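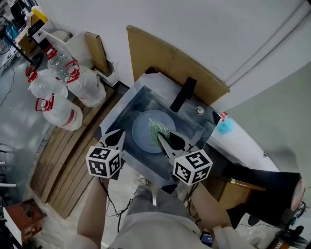
I'm after a few people who like growing things and don't mind getting muddy, to help me look after the kitchen garden at Flellholm from this December. It's a walled plot on a slope, it has been mine to fuss over for 13 years, and it has got away from me a bit (the rhubarb has opinions and the gooseberries are worse!). Most of what we grow ends up in somebody's dinner, so there's a lot of rinsing and scrubbing once the digging stops, and if you've ever gone at a plate with a green mesh sponge you already know half the job. The other half is weeding.

There are 2 paid places going, both part time, plus room for anyone who'd just like to come along and learn. The paid ones are mornings only. You'd be sowing, pricking out, turning compost, tying in the beans when they get going, and picking. In winter it's mostly pruning the currants and carting leaf mould up from the bottom gate, and I won't pretend the barrow is a good one.

You don't need a certificate. I haven't got one either. I'd like you to know a seedling from a weed, or be happy to ask before you pull it up. A bit of experience with soft fruit would be lovely, as we took on the old Plandness raspberry canes last year and they want somebody patient. If you can sharpen a pair of secateurs I'll be very pleased to meet you.

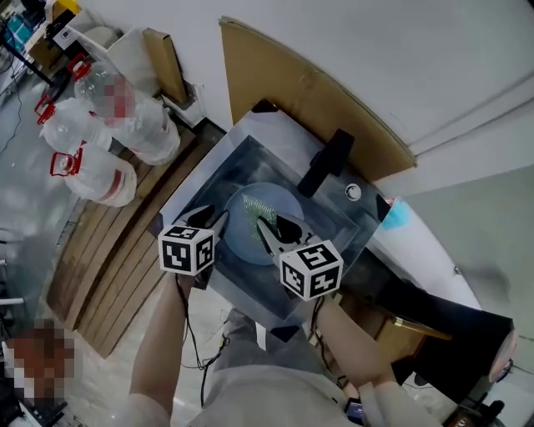

Golestani wrote back after the last notice went up to ask whether the beds are dug or no-dig, and whether a person with a bad back would be any use. Three of the long beds are no-dig now, mulched every autumn, and the potato ground still gets a fork through it. And yes, bad backs are welcome! The seed bench is at standing height and there's always labelling, sorting onion sets and cleaning pots to be done with a mug of tea beside you.

Pay for the two paid places is £44 a morning, and you take home veg when there's a glut, so expect courgettes. The budget for the whole winter is £3,702, and that has to cover seed, netting and a new water butt as well, so please don't ask me for a polytunnel. I would love a polytunnel.

Bring your own boots and gloves. I've got tools, though the good spade is mine. Dogs are fine on a lead, away from the salad beds.

To put your name down, drop a note in the box at Dronier, next to the seed swap shelf, with a phone number and a line or two about what you've grown, even if it died. Tell me which mornings suit you, and whether it's a paid place you want or you'd just like to come and learn. I'll ring everybody back, usually in the evening once I've shut the hens in.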